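Robots in Small Workplaces, unit notes
Session 6: the sorting task fault (read before the practical)
Clem Te Moana

Notes only, not a full write up. Bring them with you, we'll be scribbling on them.

Where we'd got to

Last session: the arm model set up, the pick routine running on the Trotudden version of the sim. Task is the dull one. Small pieces on a table, pick one, lift, carry, let go, back to rest. Same as the Warwood assignment, only fewer rules.

Then the overnight batch. 30 runs, set going by Chie Miyazaki at the end of the lab, log read the next morning. The log said all fine. It was not all fine. Two runs ended with the gripper going through the whole carry move holding nothing, then opening over the drop point and reporting "placed". No warning, no stop, nothing in red. Chie only caught it by counting what was in the drop zone afterwards.

So: a silent fault. Worst sort. A robot that stops and complains costs you a few minutes. One that carries on thinking it has the part can cost you a lot more, and on a real line the person downstream finds out for you.

What the program beleived

Worth writing this out in order, as the fault lives in the gap between the steps.

1. Move above target
2. Open fingers
3. Go down to grasp height
4. Close fingers
5. Wait 2 seconds
6. Set flag HOLDING = yes
7. Lift and carry

Look at 5 and 6. The flag is set by the clock. It's not set by anything the gripper feels. Fingers could have shut on air, on the edge of a piece, on the table, the flag goes to yes all the same. Everything after that trusts the flag.

The model and the task pieces, several views:
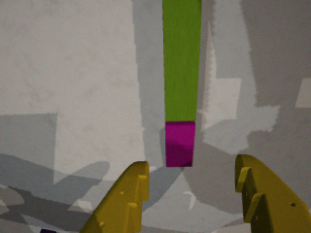
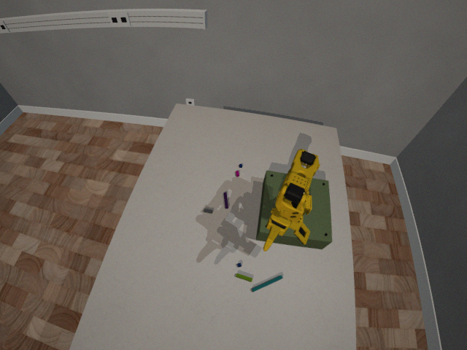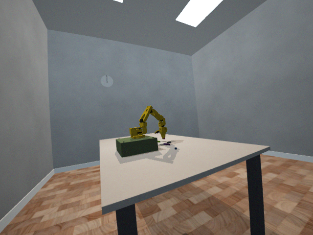
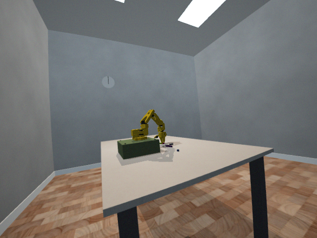 Source: simulation renders, Trotudden teaching set. Free to use for coursework, please credit.

Notes on views. In the close one the magenta block is above the gap and not yet between the fingers. Fine there, plenty of room. But ask yourself what a piece a little off to one side would do when those stepped teeth come in. Then look at the room views and ask how much of the grip you could judge from that far away. Not a lot! An operator on the far side of a cell is in the same spot.

Causes (what we think)

a) Target position read once, at the start of the run. If an earlier pick nudges a neighbour, the later pick goes to the old place. Pieces lying close together make this much more likely. Chie replayed both bad runs and found a nudge in each.

b) Grasp height is one fixed number for every piece. All right for an upright block, poor for anything thin lying flat. May have made (a) worse. Not proved.

c) No check after closing. This isn't what caused the miss, it's why the miss stayed hidden. Keep those two apart in your reports, people lost marks on it in June.

Fixes tried

Finger gap check. After closing, read the gap. Fully shut = nothing there, so stop. Cheap, one line. Catches a clean miss. Won't catch a piece held by its corner which then slips out half way along.

Second check after the lift. Same reading, taken again before the carry starts. Catches most slips. Adds a bit of time to every cycle and somebody will ask you to take it out for that reason. Say no.

Re-read positions before each pick. Gets rid of (a). Needs the sensing to be decent, and the arm must be out of the way when you look, or it hides the very thing you're after.

We've put in the first 2. Third is yours, in the practical.

Safety side

Easy to shrug as it's a sim. Do the exercise anyway. Swap the little block for a part with a sharp edge, or a full bottle. Ask:

Where is the part now, if the robot doesn't have it?
Who walks over to pick it up?
Does the arm know they are there?
What does the next machine do with an empty slot?

That third one is the one that hurts people. Arm looks idle, person reaches in to tidy, arm starts the next cycle because as far as it knows nothing went wrong. A wrong flag is a safety matter even when the miss itself harmed no one. Rule for this unit: after any failed check the arm stops and STAYS stopped until a person resets it, from outside the cell. No auto retry. I know the Indstead worksheet allows one retry, ignore that line, it's being changed.

For the practical

Pairs. Load the Aoki settings file, the older one has the wrong grasp height.
Make the fault happen on purpose first. If you can't cause it you can't say you've fixed it.
Add the re-read step. Run the batch again, all 30.
Count the drop zone yourselves. Do not go by the log.
One page report: what happened, what caused it, what hid it, what you changed, what could still get through.

Anyone whose batch comes out clean, try shifting a piece by hand half way through a run and see what your checks make of it.

Reading: the chapter on interlocks, skip the part on light curtains, we do taht in session 8.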